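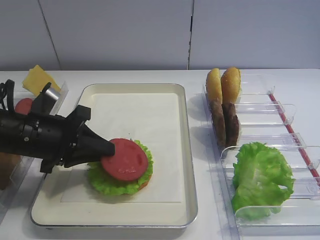 Diapositiva 1. Hamburguesa de juguete a medio montar: tomate, lechuga y pan.

Notas de la ponente - Nuria Sepúlveda, Servicio de Alimentación Escolar

Buenos días. Agradezco a Remedios Zabala la invitación a esta jornada, que retoma el trabajo iniciado en noviembre sobre los menús de los comedores.

(Pasar a la 2.) El estudio abarcó 33 centros. En 32 de ellos la verdura se sirve como guarnición, y casi 100 familias señalaron en el cuestionario que sus hijos la dejan en el plato. Conviene leer la cita de la escuela Standville completa, sin comentarla.

(Pausa.) Proponemos dos medidas: adelantar la verdura al primer plato y publicar el menú con la receta. La segunda no requiere dotación presupuestaria - insistir en este punto ante las direcciones.

(Diapositiva 5.) Calendario de implantación. Si se pregunta por los proveedores, remitir al anexo de Guimarães. El turno de preguntas lo modera la señora Zabala.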